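Chapter 8
Two Arms, One Table: An Afternoon at the Open Day

I almost didn't go. It was January, the train was late, and the flyer on our department's bulletin board promised "live demonstrations and light refreshments," which in my experience means a video on a loop and a bowl of pretzels. But I'd been stuck on this chapter for weeks (how do you open a chapter on coordination without putting everyone to sleep?), and Clestivia was opening its workshop to visitors for the first time, so I put on my coat and went.

I'm so glad I did! The refreshments really were pretzels, but I hardly touched them.

Up to now we've dealt with one arm at a time. In Chapter 7 you worked out where a single gripper ends up if you know the angle of every joint, and then you did the much more annoying job of running that backward. If you got through Problem 12 in one sitting, you did better than my last class. Everything in that chapter assumed that the arm had the whole table to itself. Nothing else moved, and nothing got in the way except the things you put there on purpose.

My guide at the open day was Győző Sárközi, who has been setting up demonstrations like this for years and talks with both hands, fast. He took our group past the Piron conveyor line, which was loud and popular with the kids, and over to a much quieter corner where two arms were sorting baskets. Plastic ones, small, the kind you might keep clothespins in. I thought, well, fine, baskets. Then I stood there until somebody asked me to move.
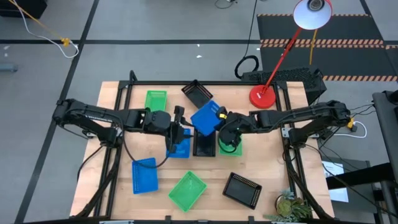

Photo: Clestivia open day, January. Used with permission.

Look at the middle of the table, where the two grippers come close together. The one on the right has hold of a blue basket and has it tilted, and the one on the left is open right beside it. Now think about what each arm's controller needs to know. If you solved the left arm's motion with the methods from Chapter 7, you'd get a perfectly good path, and so would the right arm, and you could still end up with a loud crunch in the middle. Two correct answers don't add up to one safe plan. That's the problem we'll be living with for the rest of Part Three.

I asked Győző which arm was in charge. He laughed and said, "Depends when you ask." On their setup, he told me, either arm can take the lead, and the other one treats it as a moving obstacle until the lead changes. We'll call this leader-follower planning, and it's the first method you'll learn, in Section 8.2. It's simple and it's a bit slow. Section 8.3 treats both arms as one big machine with twice the joints, which gives nicer motion and much nastier algebra.

Then there are the baskets themselves. Look at how they're lying: one is on a diagonal at the front with its open side up, another stands with its long side vertical, and some are partly hidden under an arm or under another basket. A basket with holes in its sides gives a gripper lots of places to grab and just as many places to snag. A woman next to me wanted to know why they didn't just line everything up first. Győző said that lining everything up was the job.

I scribbled that on the back of the flyer, along with a sketch of the table that I've cleaned up for you as Figure 8.1. Keep it handy, as we'll use the same layout in nearly every worked problem.

Before you go on, get a friend and a pile of small boxes. Each of you gets one hand, finger and thumb only, and no talking. Sort the boxes by color on a small table and pay attention to when you stop and wait for each other. Write those moments down. You'll need your notes for Problem 1.

8.1 Sharing a Workspace

Let's start with the part of the table that both arms can reach.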